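My sister-in-law rang at teatime to ask whether she should hold off buying a dishwasher, "because the robots are coming, aren't they?" I said buy the dishwasher. Then I spent the whole evening thinking about it, and now you lot are getting the long answer.

I've had a soft spot for chore robots ever since my old flatmate Simin Shahbazi brought home one of those round floor things and it ate her phone charger. We loved it anyway. It did a decent job of the hall, a rotten job of everywhere else, and every few days we'd have to fish it out from under the sofa with a broom handle. That was one machine doing one job on a flat floor, and it still needed two grown women and a broom.

Washing up is a whole other kettle of fish, and it's the chore I'd hand over tomorrow if I could (ironing I don't mind, I put the radio on). Think about what you do with a sinkful after people have been round. You pick up a glass by whatever bit is nearest, turn it over in the air, swap hands halfway, and hang it or stand it somewhere to drain, all while talking to someone about their holiday. You don't look at your hands once!

And glasses are about the worst of it. A mug is a friendly object. A wine glass is top-heavy, it's mostly curve, the stem is skinny, and you can see straight through the thing, so a camera has a miserable time working out where the glass stops and the worktop starts. I lose clear tumblers on my own draining board and I've got perfectly good eyes, well, with my specs on.

So when people ask me how far along it all is, I say look at the glasses.
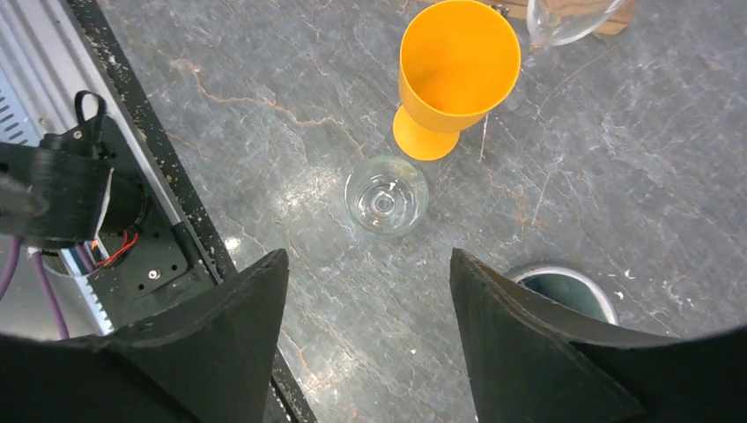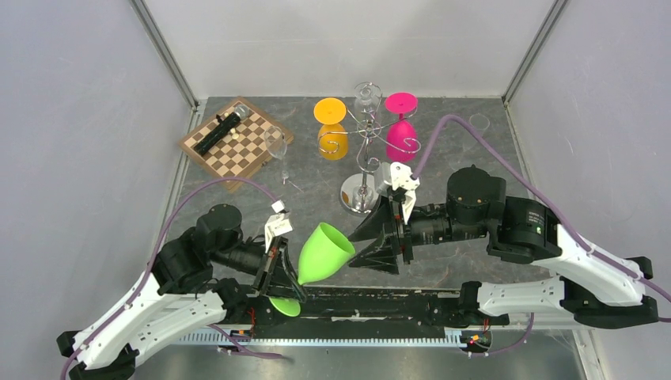

*Wine glasses in bright plastic, clear ones about as well, and robot grippers in among them.*

I do like a plastic goblet for this, and I'd want the same if I were learning! The colour gives the camera something to hang on to, and if one goes on the floor you pick it up and carry on. It's the clear ones I keep squinting at, they very nearly vanish against grey stone. And the upside-down hanging, on that curly silver stand, is fiddlier than it sounds. The glass has to be turned right over and the foot has to end up on top, and with two arms you've got the question of which one does the turning and which one does the hanging. I've never once had to decide that. My hands sort it out between themselves.

Araba Ackah, who I used to share a bench with at Derley when we packed bathroom fittings, thinks I'm far too easily impressed. Her line was always that a machine is brilliant right up until the box arrives a bit squashed. She's got a point. We had an automatic packer in there that did 2778 taps in one shift without a murmur, and the next morning it sulked for 11 minutes over a bent flap. Araba fixed it with her thumb.

That's the gap, I think. Shops and factories can tidy the world up for the machine: same box, same place, same way round. My kitchen won't be tidied up for anybody. There's a chopping board where the drainer should be, one glass has a dried lemon pip stuck in it, and the cat has views.

Would I have one, though? Oh, in a heartbeat. I'd let it be slow, too. I don't care if it takes all night to do six glasses as long as I'm in bed while it's doing them. What I'm not ready for is standing over it with a tea towel in case it needs rescuing, as that's just washing up with extra steps.

Anyway, she's bought the dishwasher. It comes in January and it won't do wine glasses either, she's read the leaflet, they've got to be done by hand. I've told her I'll dry.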